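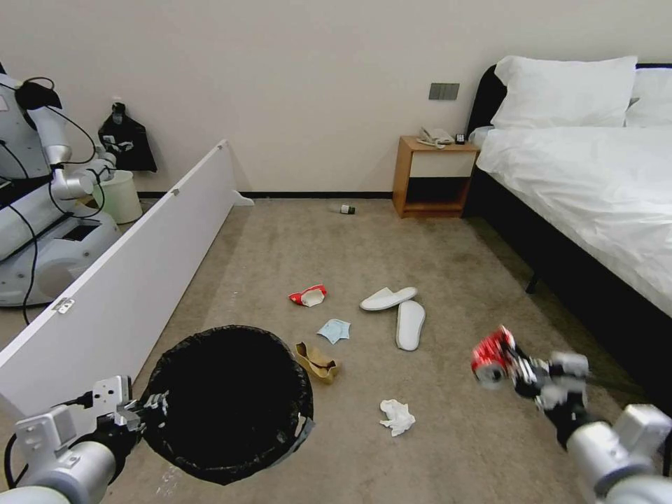 What Guests Leave Behind: Waste from Hotel Bedrooms in Hurdale
Project report, Hospitality and Tourism, second year
Group members: Adebayo Adeyemi, Salamatu Afolabi, Tamunoemi Akande
Supervisor: Abimbola Adeleke

1. Background

Our group chose to look at the waste that comes out of hotel bedrooms. Most of the reading we were given for this module deals with food waste from kitchens and buffets, and there was much less on what guests throw away upstairs. Salamatu had worked two summers as a room attendant and thought the amount of unused or barely used items going into the bin was worth a project of its own.

We wanted to find out three things: what is thrown away in a typical room, how much of it could have been recycled, and whether guests would accept fewer free items if they were asked.

2. Where we worked

The Suvis is a mid-priced hotel near the station in Hurdale. It has 81 rooms on four floors and is used by business guests in the week and by families at the weekend. The manager, Oluwaseun Onyeka, let us collect bags from the second floor during February, after the attendants had finished with them. The hotel has one general waste contract and a separate one for glass and cardboard from the bar. Nothing from the bedrooms was being separated when we started.

3. Method

We collected 200 bags. Each was labelled with the length of stay and the number of guests, but no names or room numbers. We emptied the bags on a plastic sheet in the loading area, wearing gloves, and sorted the contents into drinks containers, paper and card, food, textiles and slippers, toiletries, and other. Each group was weighed on a kitchen scale. Bags containing medical items were closed again and left out of the weights.

We also put a one-page questionnaire in the rooms with the breakfast card. 43 were returned, fewer than we had hoped for. Some were only filled in on one side – we should have printed "please turn over" at the bottom.

4. Results

In total we sorted 1395 separate items. By weight, food was the largest group, mainly takeaway meals and fruit peel. By number of items, paper and card came first, followed by toiletries and then drinks containers.

Cans and plastic bottles made up most of the drinks group. Almost all of them were empty and clean enough to recycle. In many bags they were mixed with wet tissues and food, so sorting them later would be slow and unpleasant work. Separating them in the room would be much easier.

Slippers were the item that surprised us. The hotel puts out a pair per guest, sealed in a paper sleeve. Many pairs in the bags had soles with no marks on them at all, and quite often we found one slipper without the other.
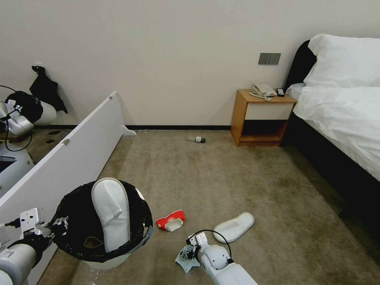
Figure 2. Disposable slippers, one in the bin and one on the carpet.

The slippers come from a supplier called Drereo and are made of a fabric layer glued to a foam sole. The two parts cannot be pulled apart by hand, so they go to general waste. We wrote to the supplier to ask about a version in one material and had not had a reply when this report was handed in.

5. Questionnaire

Most guests who answered said they would be happy to ask for slippers at reception. Opinion on toiletries was more divided. Guests staying one night preferred small bottles, while those staying longer did not mind wall dispensers. Several people wrote that they would have recycled if there had been somewhere to do it, and one asked for a bin with a lid. 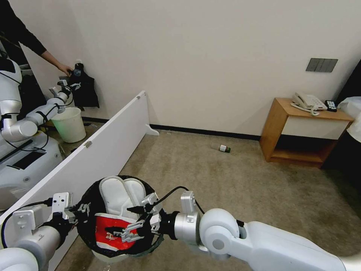 We also asked where a second bin should go. Beside the desk was the most common answer, then the bathroom. The attendants disagreed with the bathroom, as it is the tightest part of the room to clean and the floor has to be mopped round everything.

6. Recommendations

Offer slippers on request only, with a line about this on the welcome card.
Try a second bin for cans and bottles on one floor before buying for the whole hotel.
Ask Nwosu, the waste contractor, for a price for collecting mixed cans and plastic – the manager believes there is room in the yard for one more container.
Keep small toiletries for one-night stays for now.

7. Limitations

We covered one floor of one hotel in one month. February is quiet and has few families, so the summer figures would probably look different, with more drinks containers. The kitchen scale did not register very light items, and these had to be weighed in batches.

The sorting sheets and a blank copy of the questionnaire are in the appendix.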